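Writing the bus timetable: a talk with Kumaresan Fernandes

By Yusri Sinaga
2020-08-07

Kumaresan Fernandes has written the bus timetable for Norness for 13 years. Before that he drove the same buses, mostly on Route 19, the one that runs from the harbor up through Wadov to the hospital. He still keeps his old driver's rule book on the shelf over his desk, next to the box of paper running sheets he says he will throw out someday.

We spoke by phone in the morning, after he had sent off the fall draft.

I asked him where a timetable starts. "With the schools," he said. "The bell times are fixed and I can't move them. So the first thing on the sheet is the bus that has to be outside the school before the bell, and I work backward from there. Then the hospital shift changes. Everything else gets fitted in between those."

Most riders, he thinks, imagine that the hard part is deciding how often the bus should come. He spends far more of his time on what happens at the far end of the line. A bus that gets to the last stop needs a few minutes to sit there. The driver has to use the restroom, eat something, or just stand up. If the bus is late coming in, those minutes also soak up the delay so that the next trip leaves on time.

"On paper it looks like waste," Fernandes said. "You have a bus and a driver sitting still. Every few years somebody looks at the budget and wants to take that time out. You can do it, and the timetable looks wonderful, and by ten in the morning every bus is late and stays late until the evening."

He saw this from the driver's seat. One winter the wait at the hospital was cut to two minutes. "I used to park, open the doors, close the doors and go. I ate my lunch at red lights. I wasn't rude to people, I hope, but I wasn't friendly either."

When he moved into the office he put the time back on that route. It meant dropping one trip in the early afternoon, and he got letters. Some of them were angry and he answered all of them himself. One woman had used the dropped trip to visit her husband in the long-term ward. He called her, and they worked out that the Unnithan Street bus would get her there if she walked up from the lower entrance. "She didn't like the hill. I don't blame her. I still think about that one."

The running times themselves come from the buses, which log when they pass each stop. Fernandes looks at a month of those records for each route, and he likes to use March. There are no long holidays in it, and the weather is bad enough to be honest with him, as he put it. He doesn't use the average. If a trip usually takes less than the time he gives it, the driver can wait at a timing point. If it usually takes more, there is nothing the driver can do.

"People hate sitting at a stop with the doors open when the bus is early," he said. "I get more complaints about that than about late buses. But if you're the person walking up to the stop on time and it left a minute ago, you've lost half an hour."

Does he ride the buses himself? He does, with a notebook, usually at the back. He writes down where people get on with strollers, and which drivers wait until an older rider has sat down. He doesn't report any names. The point is to learn how long a stop takes when it is done properly, and then to put that into the schedule. Two stops near the Wadov market each got extra time this way, and the drivers noticed before anyone had told them.

This spring and summer have been different. With few riders, the buses ran early all day long and piled up at the timing points. He wrote a reduced timetable in a week, then another one when the hospital changed its shifts. The records from these months will be close to useless for planning, he said, and he is working from last year's.

"I don't know who will be on the bus in the fall. I told my manager that. I've written it as if the schools open, and I have a second version in the drawer."

The printed booklet is the part of the job he enjoys most. It has been on the list of things to drop for a long while, and the count of copies goes down each year, but people still ask for it at the library. He checks every page by hand with a ruler laid under the row. Last year he missed a wrong time on the Sunday pages and a retired teacher caught it. She mailed him the page with a red circle on it.

"I pinned it up," he said. "She was right, so I wrote back and said thank you."

The fall timetable goes out for comment next. Booklets can be picked up at the library and the harbor ticket window.
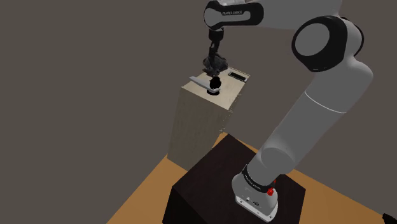 Image: Preltar

Comments on the draft can be left at the ticket window or mailed to the Norness bus office.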